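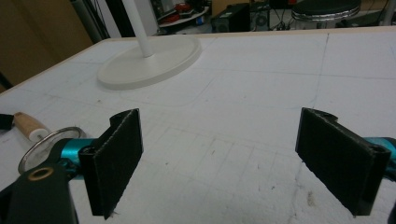
Toltbridge, July 7, 2025

The fault on the Comus unit returned this morning, and the session was stopped under the procedure adopted after the first occurrence. I record the circumstances while they are fresh. The formal report goes to Jarkerholm when the logs have been copied.

The left finger did not release on command. The trigger was let go, the right finger opened in the normal way, and the left remained closed for 4 seconds before it followed. No injury resulted. The operator's other hand was clear of the linkage, as the rules require, but a person reaching in to free the part would have had a finger between the black links when they moved. I have therefore classed the matter as a safety fault and withdrawn the mechanical-only classification given last time.
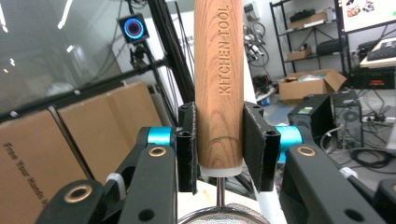
The release test was repeated 90 times after the stop, with the supply limited and a second person at the switch. The procedure calls for a rigid part of uniform section, held upright between the two pads. We used the strainer for this purpose, gripped by its wooden handle, the one engraved KITCHEN TOOL. The late release appeared in 8 of the 90 trials, always on the left side and never twice in succession. I can find no pattern in it. The wear on the pads was my first suspicion, and I no longer hold to it, as exchanging them left to right made no difference to the result.

Attention now turns to the joint. The replacement set from Gentile was fitted under work order 1624, and the record for that order does not state the torque applied to the left pivot. The space on the form is blank — an omission which should have been caught at sign-off, and I must note that the sign-off was mine.

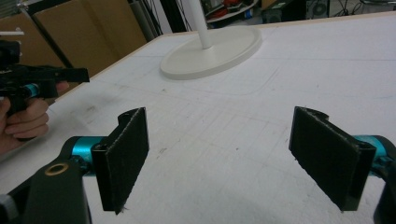 Work with the affected unit is suspended until the pivot has been taken down and measured. Other units of the same build may continue in use, provided that each passes the release test at the start of the day and the result is entered in the log. No person is to reach between the fingers of any unit for any reason while power is connected. I have asked that this wording replace the present paragraph in the bench rules, which says only that care should be taken.

Gentile has been asked for the drawing of the pivot. If it has not arrived by August, I shall recommend that we return to the earlier joint.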